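Skillow kitchen worktops are supplied as finished slabs for islands, straight runs and breakfast bars. Each slab is cut to the customer's drawing, edged and sealed at our works in Flumside, and leaves us ready to lay on level cabinets.

## Slab sizes

| Item | Value |
|---|---|
| Thickness | 30 mm |
| Narrowest strip supplied | 285 mm |
| Standard depth, wall run | 700 mm |
| Overhang without brackets | up to 285 mm |
| Front edge | square, eased or half round |

Depths other than standard are cut to order at the same rate per square metre. Island tops are priced by the finished area, with cut-outs charged separately. The waste from a cut-out belongs to the customer and will be packed with the slab if this is asked for on the order form.

## Stone types

Skillow is offered in two stones. Stirnus is a mid-grey granite with a close, even grain and very little movement across the slab. Fagerlund is darker, with a coarser fleck and the occasional pale vein. Both are natural stone. Samples show the general colour only, and two slabs from the same block may differ in tone. Where a kitchen has both a wall run and an island, order them together so that the slabs can be taken from one block.

The surface finish is either polished or honed. Polished stone shows scratches less readily but shows smears more. Honed stone has a softer look and needs sealing more often, chiefly next to the sink. A leathered finish is available on Fagerlund only.

## Side panels

Islands may be ordered with stone side panels or left open for painted or timber ends. Stone panels are 15 mm thick and are bonded to a backing board fixed to the cabinet. A mitred joint between top and panel is possible on square-edged slabs. On half round and eased edges the top must overhang the panel, and the overhang should be stated on the drawing.
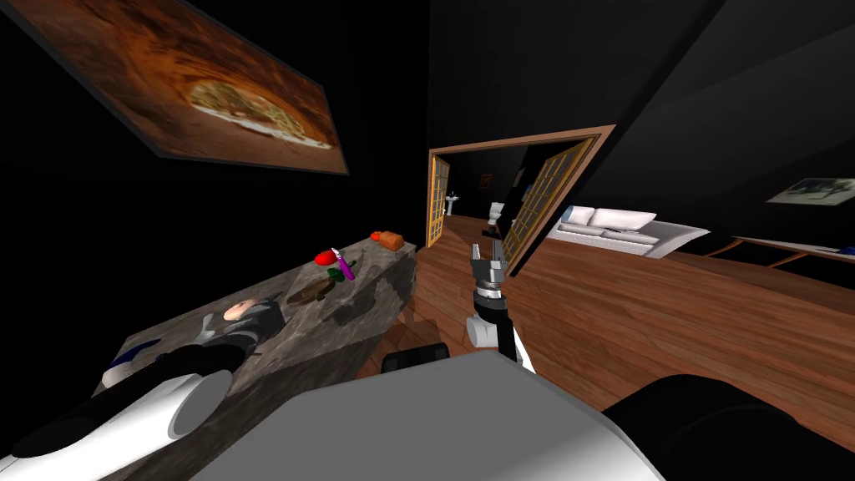
*Island with mottled grey stone top and grey side face.*

## Cabinets and support

The cabinets must be level, fixed to one another and fixed to the floor or wall before the slab arrives. Check for level along the full length and across both diagonals. Packing under the slab is acceptable at the corners of a cabinet but should not be used to correct a sloping floor — adjust the legs instead.

Dishwashers and other gaps wider than a standard cabinet need a rail at the front and back. The rails are not supplied. Steel angle or a straight hardwood batten is suitable, set flush with the tops of the neighbouring cabinets.

An overhang greater than the figure in the table needs brackets. Send us the bracket positions with the drawing so that joints can be kept clear of them.

## Joints

Long runs are made in more than one piece. Joints are placed at a corner or at the centre of a hob or sink cut-out where the layout allows. They are filled with coloured resin matched to the stone and rubbed flat after setting. A joint remains visible on close inspection, more so in Fagerlund where a vein meets the cut.

## Handling

Slabs are delivered on edge in a padded frame and must be carried on edge. Do not lay a slab flat across two trestles, and do not lift it by the sides of a cut-out. Narrow strips in front of sinks are fitted with a temporary brace, which stays on until the slab is bedded.

The delivery price covers unloading to the kerb. Carrying in and fitting are quoted after we have seen the access, including door widths, steps and any turn in the hall.

## Sealing and care

All slabs are sealed once before dispatch. A second coat should be applied after fitting, once the joints have set. Wipe the sealer on with a lint-free cloth, leave for 15 minutes and buff off the excess. Leaving it to dry on the surface produces a cloudy film that has to be removed with solvent.

For daily cleaning use warm water and a little washing-up liquid. Avoid bleach, limescale remover and scouring powder. Oil and red wine should be wiped up promptly. Use a trivet under pans taken straight from the hob, particularly near a joint, as the resin softens before the stone is affected.

## Ordering

Send a dimensioned drawing with the stone, finish and edge marked on it. Sink and hob templates should be the maker's own paper or card templates; we do not cut from catalogue sizes. Quotations are valid for 30 days. Changes can be made until the drawing is signed off, after which the slab is booked for cutting.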